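Slide 4: Portion labeling in school vending

Good morning. Mwende Rotich has covered the purchasing rules, so I will begin with the label itself. The district reviewed 57 products sold on its campuses. In 13 of them, the serving size did not match the package size.

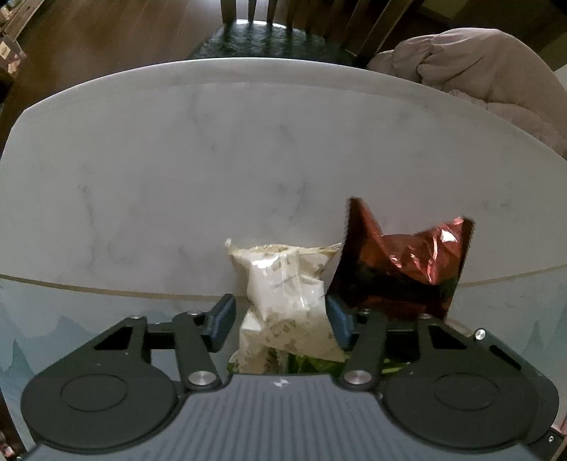
Students read the calorie line first and often stop there. A package listed at 350 calories may hold 2 servings. Staff are asked to post the full-package total beside each machine.

(Pause for questions from the Haddad campus.)

Next slide: posting schedule for March, and the contact list for site managers.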